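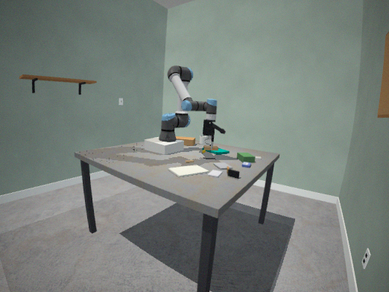 Malachy Mulligan has sung with the Skesen village choir for 6 years, and he still feels nervous before each rehearsal.

"When I came from Bodin I knew two songs and no people," he told me on Sunday, after the morning practice. "The first winter I only moved my mouth. The man next to me noticed it, but he was too polite."

The choir has about 70 members now, and in March it will sing in Skultorton for the first time. The program is old sea songs, mostly in four parts. Mulligan sings bass, and he finds the slow ones most difficult.

"In a fast song you can hide a mistake — in a slow one it stays in the air," he said.

I asked if he practices at home. He does it in the car, with the windows closed, on the way to work.

"My daughter asks me to stop before we arrive at her school. I stop one street before. This is our agreement."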